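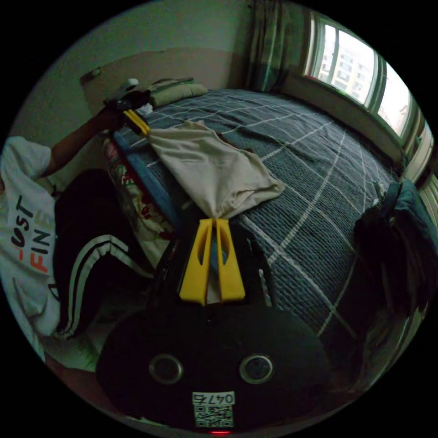
*A beige cloth held at both ends over a bed.*

# The quiet bridge

Liesl Hauser builds acoustic guitars for a living, but the part of the job that fills most of her week is repair, and a good share of the repair work is pickups. Players bring in an instrument that sounds fine in the living room and thin on stage. They want it to sound the same in both places.

"It won't," she says. "I can get it close."

Her shop, Hisia, takes in flat-tops, archtops and the occasional bouzouki. The usual patient is a mid-priced dreadnought with an undersaddle strip that was put in at the factory. The strip sits in the saddle slot and turns pressure into signal. When the slot floor is uneven, one or two strings come out weak, and the owner blames the strings, then the amp, then the cable.

Hauser checks the slot first. She pulls the saddle, lays a straight piece of steel along the bottom and looks for light. If she finds any, she routs the slot flat and cuts a new bone saddle to fit. The job takes an afternoon. On many guitars that is the whole repair, and the old pickup stays in.

When a customer does want something new, she offers two routes. The first is a soundhole magnetic, which clamps in place and needs no glue. It is loud, it resists feedback, and it leans toward an electric tone. The second is a set of contact sensors stuck to the underside of the bridge plate. Those pick up the top moving, along with every tap of the player's hand, and they are fussy about where they go. She has moved a sensor a quarter of an inch and lost the low E.

The set she fits most often is the Lineck, a four-sensor kit with a small preamp that straps to the neck block. It runs on one 9-volt battery. She likes that the volume wheel can be reached from the soundhole and dislikes the strap, which she replaces with her own.

Halyna Ostapchuk has one in her parlor guitar. She plays with the quartet Skaltura and did 47 dates with them last year, mostly in rooms with a small PA and no sound check to speak of. Before that she used a microphone on a stand.

"With the mic I had to stand still," she says. "I don't stand still."

Her guitar went back to the shop in January with a buzz on the G string. The cause was a loose output jack, and Hauser tightened it while she waited. They also swapped the preamp's factory setting for a lower gain, after Ostapchuk complained that the first half of every set came out boxy. She now runs it into a Steiner DI box, cuts a little at 965 Hz and leaves the rest of the knobs at noon.

Both women think players change pickups too soon. Hauser asks people to bring in the amp and cable along with the guitar, and to put on fresh strings a few days ahead. Old strings hide a balance problem, and brand-new ones exaggerate the treble. She also asks what the battery was doing. A weak 9-volt gives a fuzzy, compressed sound that is easy to mistake for a bad sensor.

The wait for a slot repair at Hisia is currently 7 weeks. Battery changes are done at the counter.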